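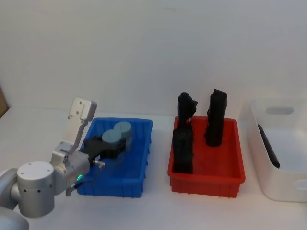

About Jameo

Print this page | E-mail this page

Jameo is an independent publisher of reference material on military doctrine, command appointments and the law of armed conflict. It is written for researchers, legal staff, journalists and university departments. The office is in Drirkard. The archive is held at a second site in Enau.

What we publish

The main product is the Doctrine Register, a searchable index of published field manuals, white papers, staff college texts and official statements on the use of force. The register holds 912 entries drawn from 50 states. Each entry gives the title, the issuing body, the date of issue, the language of the original and the document it replaces, where one is known. Summaries run to a single page. Passages that bear on targeting, proportionality or the treatment of civilian property are quoted in full, with the original wording next to the English.

We also publish a Command Changes bulletin nine times a year. It records appointments at the level of chief of staff, regional command and service head, with the previous posts held and any signed writing by the officer concerned. Bulletins do not carry forecasts. There is no issue in December.

Sources and method

All entries are based on open sources. We do not accept leaked or classified papers and will not confirm whether a document sent to us is authentic. A text is entered once two readers have checked it against the issuing body's own copy. Where only a press report exists, the entry is marked "reported" and stays so until the text itself is found. Translations are made in house from seven languages; work in others is sent to Lu, a translation firm, and marked with its name.

Corrections are added at the foot of the entry, with the old wording left in place. Requests for correction should give the entry number and a source.

Funding

Income comes from subscriptions. There are 154 subscribing institutions. We take no money from governments, armed forces, arms makers or political parties, and carry no advertising. Accounts are available on written request to the Drirkard office.

Access

Single entries can be read free of charge. Bulk search, export and the bulletin need a subscription. Reading room visits in Enau are by appointment, and bound volumes may not be removed.

Page last revised 3/1/23

Shares: 9 | 0 comments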